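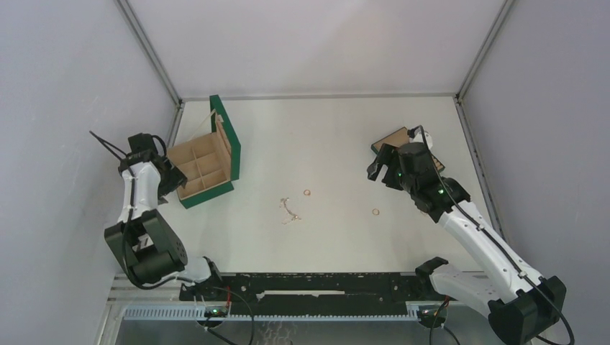 ## 3. Collecting the demonstrations

Our task for Guvum was sorting jewelry into a divided box with two arms. We picked it in December, when it sounded easy.

We recorded 162 demonstrations by teleoperation and kept 33 aside for testing. Each had a cap of 15 minutes, a limit we set after one long evening with a chain.

- **Rings:** small, but they hold their shape, and we grew fond of them.
- **Chains:** a new shape every time you let go. Good for variety, bad for morale.

Failed grasps stayed in the data if the operator recovered. By that rule, Guvum has plenty of material on recovering.

Labels were done by hand in Onent.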